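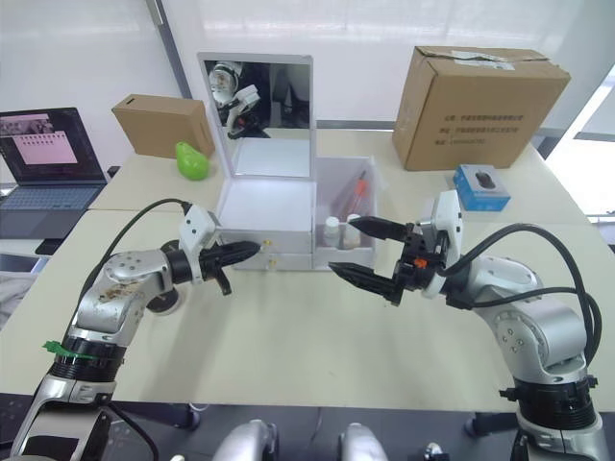
Lists > Stornville Library Consortium > Circulation > Archive

Search this list Advanced search Go

Subject: Re: Interlibrary loan return periods and courier schedule
Date: 14 June 2021
From: Circulation Office, Stornville Library Consortium

To all member libraries:

The Circulation Office has received the inquiry below from the Nalmont branch and is replying to the full list, as other branches have raised similar points.

Nalmont Branch Library wrote:
> Our patrons were told in May that interlibrary items could be
> renewed twice. The catalog now allows one renewal only. Please
> confirm which rule applies, and whether items from Jostov are
> still to be sent back through the Bezerra sorting room. We are
> holding 214 items for return and our shelves are full.

One renewal applies to all interlibrary items. The notice sent in May referred to local loans and should have said so. Branches that granted a second renewal before today may let it stand until its due date. No fines are to be charged on those items.

Items owned by Jostov should continue to go through Bezerra. Each crate must carry a routing slip on the short side, with the owning library written in full. Crates without slips will be set aside and will miss that run. A crate may hold up to 300 paperback items only if it is one of the wheeled units; standard gray crates are to be filled no higher than the handles.

The courier will make 2 additional stops at Nalmont this month. Branch staff should have returns checked in before pickup. Items still showing as "in transit" after ten working days should be reported on Form 568, with the barcode and the date of dispatch.

Large print and audio sets are not covered by this message. The existing rules for those remain in force.

Circulation Office
Stornville Library Consortium

Contact the list office | Copyright Stornville Library Consortium | Back to top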